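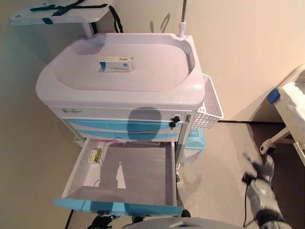
Planning and Budgeting for Service Robots
Handout 4: From the task list to the purchase request
Course notes by Kiros Jemal

In the last lecture we wrote the task list for a small ward: open a drawer, find a package, take it out, put it on a tray, close the drawer. Today we put prices next to these tasks. Please bring your own task list, also if it is not finished.

1. Start with the furniture

Many students start the budget with the robot. I ask you to start with the furniture, as it decides which robot you need. A drawer close to the floor asks for a low reach. A shallow drawer is easier for a large hand than a deep one. Write down for every drawer the height of its front, the inside depth and how far it comes out when it is fully open. If there is a lock, write who keeps the key during the shift.

The practice cart in our exercise costs 825 dollars at Skelberg, delivery included. Some groups wanted to save this money and train on an office cabinet. I advise against it. An office drawer runs differently, and later you pay for the same training hours a second time.

2. The hand

For small medicine packages the hand is the most important line in the budget, and it is also the line that people forget to split. Ask the supplier for separate prices for:

the hand itself
the wrist mount and its screws
spare cables
replacement finger tips
one repair per year, with shipping

In our exercise the Mendex offer gives one price for everything. The Bennani offer is split, and it looks more expensive at first. When you add the missing items to the Mendex offer, the difference is nearly 2000 dollars in the other direction. Do this calculation yourself before the next lecture – the two offers are in the course folder. 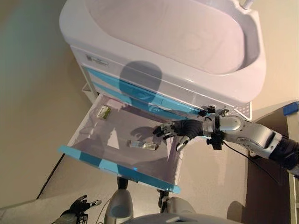
Figure 2. Reaching over an open drawer with a transparent bottom. Two small packages lie inside.

Transparent materials need their own line in the test plan. Depth cameras can have difficulty with clear plastic, both in the furniture and in the packaging. If your ward uses clear bags or vials, ask the supplier for a test with exactly these items, and put the result in writing. A test with cardboard boxes only does not tell you much about vials.

3. Supplies and small costs

Packages used for practice get bent and torn. Plan 20 pieces of each kind for the first month and count again after that. Use empty packages if the pharmacy can give them to you. Cable covers, floor tape and a second set of keys belong here too. These are small amounts, but without a budget line somebody has to pay them privately, and this makes bad feelings.

4. Time of people

One robot in training needs 2 persons in the room, one to operate and one to put the objects back. Count their hours as a cost, also when they are already employed. In the Siltance planning sheet this is the yellow column. Do not leave it at zero.

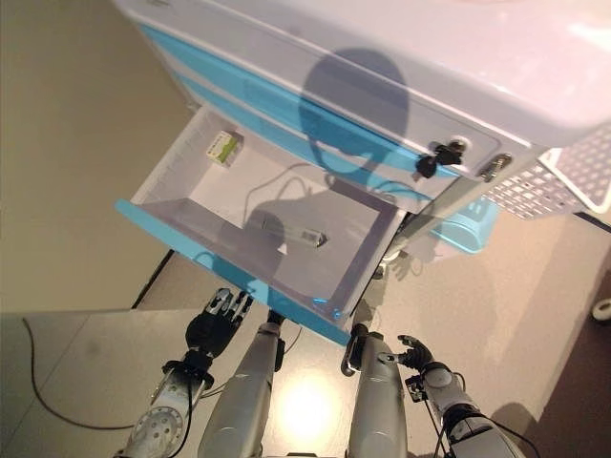 Margaux Gaillard objected at this point that a hospital will not accept staff hours in an equipment request, and that the whole sheet could be sent back for this reason. She would put the hours in an appendix and keep the request itself for goods only.

I think both ways are possible. Ask your finance office in October, before the forms open, which one they prefer. If you use the appendix, write its total also on the first page.

Homework

Complete the sheet for one cart and one hand. Compare the two offers and write half a page about your choice. Alfredo Estrella and Joaquín Fuentealba work on the version with two carts. Send the files to me before noon on the day before the lecture.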